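Daremmont Water Treatment Support
Ticket: Softener regenerates on schedule, water hard again by next morning
Product: Wilel twin-tank softener with Temgate metering valve
Opened by: Sheila Lockwood
Assigned to: Akua Quaye
Status: Closed, resolved
Opened: 25 Jun 2022

Reported problem

Softener was installed in February and worked normally until this month. The display shows a completed regeneration every night. Salt level does not go down. Test strips at the kitchen tap read soft right after a manual regeneration and hard by the next morning. No error code, no alarm. Incoming hardness from the supplier's last report is 9 grains per gallon and the valve is set to match.

Power was cycled twice. Valve settings were not changed. Bypass handles are in the service position. Salt is pellets, same bag type as before.

The first thing I noticed was spotting on drinking glasses after they air dried. I changed rinse aid and detergent before I thought to test the water, so please disregard anything I said on the phone about detergent.

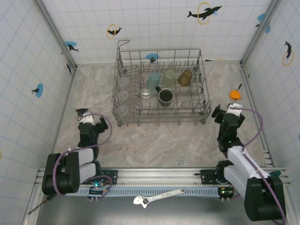
Initial checks requested by support

Please do these in order and report the result of each. Do not start another manual regeneration until the last one is done.

1. Lift the brine tank lid and measure the water depth from the floor of the tank. Write down whether salt is standing above the water or under it.
2. Push a broom handle down through the salt at the center. If it stops hard and then drops, there is a salt bridge.
3. Go to the diagnostics menu and read the gallons remaining. Run a tap for ten minutes and read it again.
4. Collect water from the raw tap before the softener and from the kitchen tap. Test both with strips from the same pack.
5. Check that the drain line is not kinked where it leaves the valve.

Akua Quaye

Customer reply

1. Water depth is 10 inches. Salt is above the water.
2. Handle went to the bottom without stopping. No bridge.
3. Gallons remaining was 1,959 before and 1,959 after. I ran it again for longer and it still read the same.
4. Raw tap hard. Kitchen tap hard, same color block as the raw.
5. Drain line is clear. It was replaced by the plumber who did the utility sink and it runs straight to the standpipe.

Sheila Lockwood

Analysis

There are two separate faults in the readings.

The frozen counter means the valve is not seeing flow. On this valve the turbine meter plugs into the back of the control board with a 3-pin connector. If the plug is partly out, the counter holds its last value and the valve falls back to the calendar override. The override is factory set to every night, which matches the history you describe.

The unchanged salt level means brine is not being drawn during those nightly cycles. Depth of 10 inches is within the normal range for this tank, so refill is working or has worked. A blocked injector is the usual cause. Your manual regeneration gave soft water for a short time, so draw is weak but has not stopped completely.

Glassware is a slow way to judge the result. Hardness minerals stay behind when droplets evaporate, and shape decides where the droplets sit. Flat-sided tumblers drain to the rim and spot in a ring. A thick-walled piece with facets, such as the clear blender jar upside down at the far left, can hold drops along the ribs and will spot there first. Old scale may also need a vinegar soak before it comes off. Use strips for the rest of this ticket.

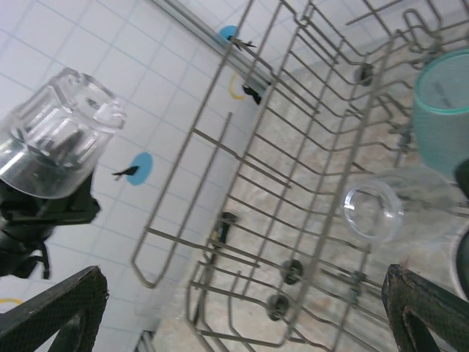 Corrective steps

The injector on this unit is under the black cap on the left side of the valve head. Put the softener in bypass and relieve pressure by advancing the valve to backwash before removing the cap. Clean the screen and nozzle in warm water with a wooden toothpick. Do not use wire. If you find a white clip behind the screen, you have the Győri pattern injector, and the clip must go back in with the open end down or the valve will pull air.

Reseat the meter plug, then run a tap and confirm that gallons remaining goes down.

Akua Quaye

Customer reply

Screen was packed with fine brown grit. White clip was present and is back in, open end down. Meter plug was loose on one side. Counter now moves when water runs. Started a manual regeneration and the brine level dropped during draw, then refilled. Kitchen tap tests soft today and tested soft yesterday. The grit looks like pipe debris from the utility sink work.

Sheila Lockwood

Resolution

Injector blocked by debris. Meter connector not fully seated. Calendar override changed from every night to off. Sediment filter ahead of the softener recommended, part not covered under warranty.

Closed by: Akua Quaye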